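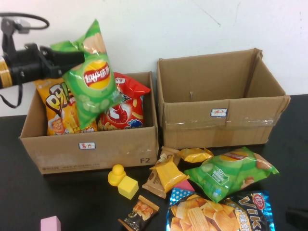 Crisp bags are the most fun I've had with a gripper all year, and I say that as someone who spent January picking up bolts. I've been swapping between the Clatov two-finger and the softer Toma jaws, same arm, same Stindeo controller, same sorting job: crisps in one carton, biscuits in the other.

The Toma is lovely on small wrapped snacks and hopeless on anything puffy. It squeezes, the air moves, the bag slides out. The Clatov takes a pinch of the top seam and just holds on! I turned the closing force down to 12 on the Stindeo slider (no idea what the units are, the manual skips it) and got through some 60 picks on Sunday without a burst bag.

Cameras next. The fixed view is great for choosing what to grab, but close to the carton I want the wrist one, and that's where I'm stuck. At full arm speed everything smears – the sticker on the carton turns to red streaks.

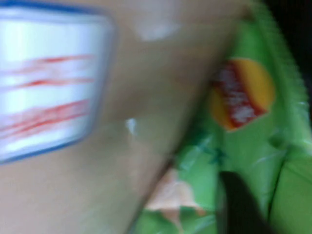 Bikham wrote back to say that shorter exposure and a cheap ring light would do more for the wrist view than slowing the arm, and that 2000 microseconds was a decent place to start.

I'd been fiddling with the arm speed for days, so I'm very keen to try it. Ring light is ordered. After that I want both sets of jaws on the shiny bags again, with the force logged properly this time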